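Akent handheld garment steamer: long-term review

September 17, 2020

I should say where I stand. I own an iron, a plain heavy one, and I have never thought ironing was a problem that needed solving. It's dull, it takes a while and then you have flat shirts. So when steamers started turning up in every shop window with the promise that I could throw the ironing board away, my first thought was that somebody had a lot of steamers to shift.

The Akent cost me 70 pounds at Stankevičius, the electrical shop near the bus station in Osside, and I paid for it myself. The box says "Crisp in seconds". It also says "safe on all fabrics", in large letters, followed by a small leaflet inside listing the fabrics it isn't safe on. Suede and waxed cotton are both there, as is anything with a glued trim. I'd have liked the leaflet on the outside.

What you get is the steamer itself, a clip-on brush, a heat glove that would fit a child, and a cloth bag with a drawstring. There's no door hook for hanging a shirt while you work. The older Skarska model had one included, and it's the sort of thing that costs pennies. You can use a hanger over a door, of course, but then the door swings about and you chase your shirt round the hall. 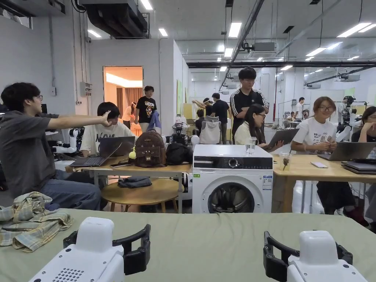
Crumpled check shirt, on the left of the green table.

Cotton shirts are what most people will buy this for, so I'll start there. On a thin cotton shirt that has been hung up properly after washing, the Akent is fine. The creases drop out of the back and the front panels quickly enough, and it looks like a shirt you could wear under a jumper. On a thicker shirt that's been sat in a heap it does much less. You get rid of the small creases and keep the big ones. I went over the same sleeve until the tank ran dry and it still had a fold down it like a map.

Collars and cuffs are worse. A collar needs something hard behind it and something heavy in front, and a jet of warm mist is neither. The instructions tell you to pull the fabric tight with your free hand, which is where the glove comes in, and where I found out how thin the glove is. The button band came up wavy every time. I gave up and got the iron out for the fronts, and if I'm getting the iron out anyway I may as well do the sleeves.

Heating up takes five minutes from cold. The box claims a good deal less than that. I timed it on several mornings with the kitchen clock, thinking I'd had a bad go the first time, and it barely changed. Until it's properly hot it spits, and those spits leave marks on anything pale. They dry out, but not before you've left the house in it. A full tank then gives you 13 minutes of steam on the lower setting, less on the higher one, and there's no warning when it's nearly gone apart from a sort of cough.
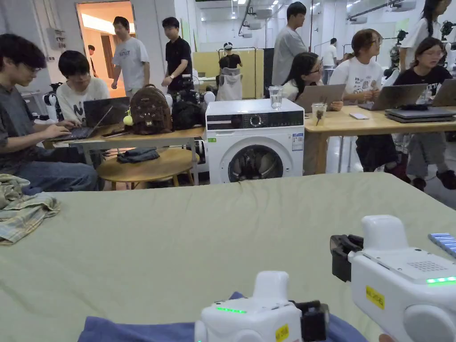
Weight is the other thing I'd check in the shop, and do it with the tank full. Empty, it feels like nothing. Full, and held out in front of you at shoulder height, it starts to drag after a couple of garments. My wrist was sore after a modest pile of washing, and I'm not frail. The trigger doesn't lock on either, so you're squeezing the whole time. The Skarska has a little slider that holds it down. I don't know why Akent left it off, unless it was for safety, in which case the leaflet could say so.

The lead is too short. I'd have thought this was the easiest thing in the world to get right. In my bedroom the socket is by the skirting board behind the chest of drawers, and the steamer won't reach the wardrobe door from there without an extension.

Now for what it's good at, as there are a few things. Curtains, mainly. I did the ones in the front room while they were hanging and they looked better than they had since we bought them. A wool coat that smelled of somebody else's cooking came up well after a slow once-over with the brush attached. Dresses with pleats or a lining, which are a misery on a board, are much easier like this. If your wardrobe is mostly that sort of thing you'll get on with it better than I have.

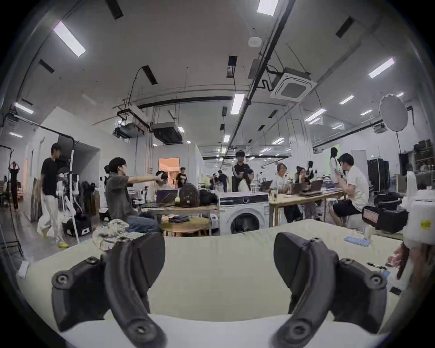 The claim about freshening up upholstery I'd take with a good pinch of salt. The sofa arms were a bit damp and smelled of warm sofa. Two days later they smelled as they always had. As for killing germs and dust mites, the box says it does, with a star next to it, and I couldn't find what the star referred to anywhere on the packaging.

Limescale could be what finishes it off. We've hard water in Osside and by the end of the second month there were white flecks coming out of the head. Akent sell their own descaling sachets. I used white vinegar, much diluted, which the leaflet tells you not to do, and it has been all right so far. The guarantee runs for 26 months, an odd number, and doesn't cover scale.

The Skarska is still on the shelf at Stankevičius for a bit less, with the hook and the trigger lock. The man behind the counter told me there's a new Akent due in October with a longer lead. I'd wait and see how much longer before believing it.

Good for: curtains, coats, anything floaty.
Poor for: collars, cuffs, thick cotton, small hands of patience.
Would I buy it again: no, I'd keep the iron and borrow a steamer when the curtains need doing.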